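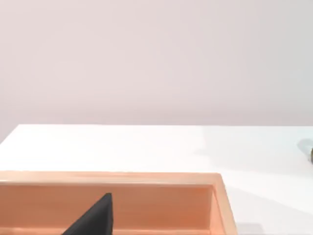 Figure 1. Wrist camera view in the simulator, with the tapered finger over the floor of the wooden box.

Comparing two finger shapes for picking from a box
Project report, Nanna Ingvarsson and Songül Aksoy

1. Background
In our course we were given a simulated arm and asked to choose one part of it to study. We chose the fingers. The standard task, which our supervisor calls Pugh, is to take small parts out of an open box and put them down on the table. The walls of the box make this harder than picking from a flat surface, because the gripper must go down between them without touching.

We compared two fingers. The first is the tapered one in Figure 1, which we named Stilteo. The second, Prastura, has parallel sides and a wide flat end. Both have the same length and were given the same friction value.

2. Method
All trials were made in the simulator Zivetico. The camera is fixed on the wrist and looks past the finger. We kept the wall and the table plain and white, so that the controller would not be disturbed by the background. This was a good choice for the controller, but it was less good for us. In several pictures the far edge of the table almost disappears against the wall, and it took us some time to judge the angle of the wrist by eye.

We used 12 start positions for the arm and four part shapes. For every trial the controller was the same and only the finger was changed. In total we ran 3,525 trials during November and December. A trial was stopped if the finger pressed on a wall of the box with more force than our limit.

3. Results
Stilteo was better near the walls and in the corners. The narrow tip could go down beside a part where Prastura hit the rim first. In the middle of the box we saw no clear difference between them.

Prastura held the parts more firmly during the lift. With Stilteo the round parts sometimes turned in the grip – mostly when the tip had closed above the middle of the part. We tried to lower the grip height by 2 mm, and this helped with the round parts but gave more contacts with the floor of the box.

4. Discussion
We had expected that one finger would be best everywhere, and this was wrong. If we did the project again, we would test a tapered finger with a softer tip. We would also add a second camera from the side. The wrist camera does not show the whole box when the arm is low, so some contacts could only be found in the force log.

We have not tested on a real arm. The friction in the simulator is simple, and the result about turning parts should be read with care.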